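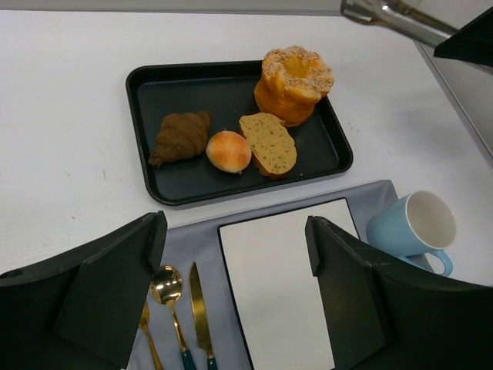 Donal Corrigan told us a breakfast place should need no explaining, the guest sits down and reaches for things, and if we had to write rules for it we had put too much out. We wrote it on the wall. Then wrote the rules anyway.

Coursework > Table Service > Group Projects > Bread First

Bread First: a one-person breakfast setting for Seltwood
Final report, group 4. Brayan Agudelo, Iñaki Aguirre, Normunds Laur
May 21, 2019

What we were asked

Seltwood is a small guesthouse, buffet at the moment. They want to try bringing breakfast to the table. Our job was one setting for one guest, same every morning, quick to lay. Budget $1000 for the first batch of everything. Report limit 1000 words so this is short.

What we chose

Bread is the main thing, so the bread gets its own tray. Dark one with a raised rim. We tried a basket first (Iñaki's idea) and it looked nice for one morning but you can't wipe it down and the bread at the bottom gets ignored. On the tray you see everything at once.

Placemat is gray cloth. White would show every coffee drip. It does wrinkle at the edges, needs pulling flat each time, we put that in the steps.

Gold-colored cutlery with dark green handles: fork, spoon, knife. Brayan was against gold. Lost the vote. He would like it noted.

Light blue mug. Only colored thing apart from the handles and the food, and we kept it that way on purpose. No saucer. Saucer was cut in week two, it just filled up with sugar packets.

Bread selection

Four items per tray. We started with six and people left half. What we ended on:

- a croissant
- a small round bun
- one slice cut from a loaf
- something tall for the back of the tray

The tall one goes in the rear right corner, it hides the others if it goes anywhere else. Slice leans in the middle with the cut face up. Donnelly (the bakery we priced from) can do all of this daily but wants the order in the night before, which Seltwood said was OK.

Dymphna Foley asked if guests would rather have toast. Some would. Toast has to be made when they sit down, so it's outside what we were asked, but see the end.

How to lay it

1. Wipe the table and put the placemat down near the guest's edge. Pull the corners.
2. Plate in the center of the mat, square to it.
3. Cutlery all on the left, handles toward the guest. Fork on the outside, then spoon, then knife. Yes we know the knife normally goes on the right. With the mug there it was getting knocked by sleeves.
4. Mug on the right, top corner of the mat. Handle towards the guest.
5. Tray last, directly behind the mat, bread already on it. Doesn't need to be perfectly straight.

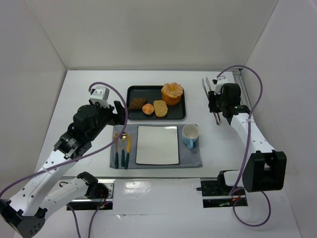

Trials

Normunds ran the timing. 20 settings laid by people who hadn't done it before, steps printed on a card. Most common mistake was step 3, knife went to the right out of habit. Second was the tray put down first and then in the way of the mat. After that we made "Tray last" bold on the card and it got better.

Cleaning: tray and mug easy. Mats have to be washed, so Seltwood needs spares, and we forgot spares in the first costing. Fixed in the apendix.

Still open

Butter and jam. There's no place for them yet. Behind the mug is too far to reach, next to the tray on the left might work. Toast, as above. Left-handed guests, we only tested one and he moved the mug himself wihtout asking.

Brayan is going back in July to see if they still use the card.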